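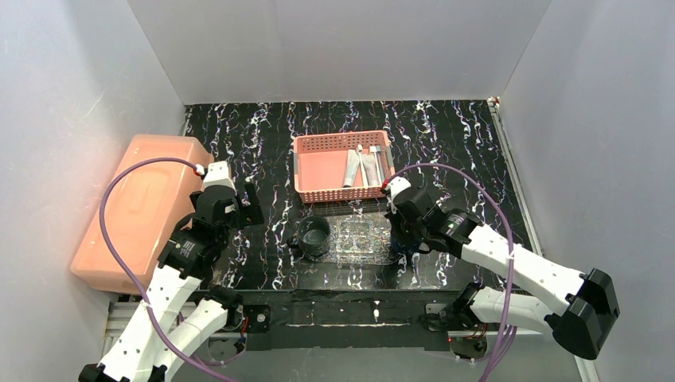

Headgear and Mouthguard Requirements for Junior Members

The Piritz Amateur Boxing Association has revised its equipment rules for junior members. The new rules take effect in May and apply to all sparring sessions and club bouts at the Chisholm and Pruser gyms. Non-contact fitness classes are not affected.

Headgear must fit snugly, with the front padding resting just above the eyebrows. Models with a chin strap only will no longer be accepted for sparring; a rear closure is also required. Headgear with split seams, exposed foam or a worn lining must be withdrawn from use. Coaches will inspect each item before a member enters the ring, and their decision is final for that session.

A fitted mouthguard is required for every round, including light technical sparring. Boil-and-bite models are acceptable if they stay in place with the mouth open. Members who wear braces should bring a note from their orthodontist stating which type is suitable. Mouthguards may not be shared or borrowed, and the gyms do not keep spares.

The association has set aside $3,582 to replace its loan equipment. The order, placed with Tramance, covers 40 sets of junior headgear in three sizes and 27 pairs of shin-length training socks for the Pruser beginners' group. Loan headgear may be signed out at the front desk and must be wiped down and returned on the same day.

Families who plan to purchase their own equipment are advised to have the member measured first. Measuring is free of charge at either gym before evening classes. Receipts should be kept, as exchanges are handled by the retailer.

Questions about the new rules may be submitted in writing at the Chisholm office.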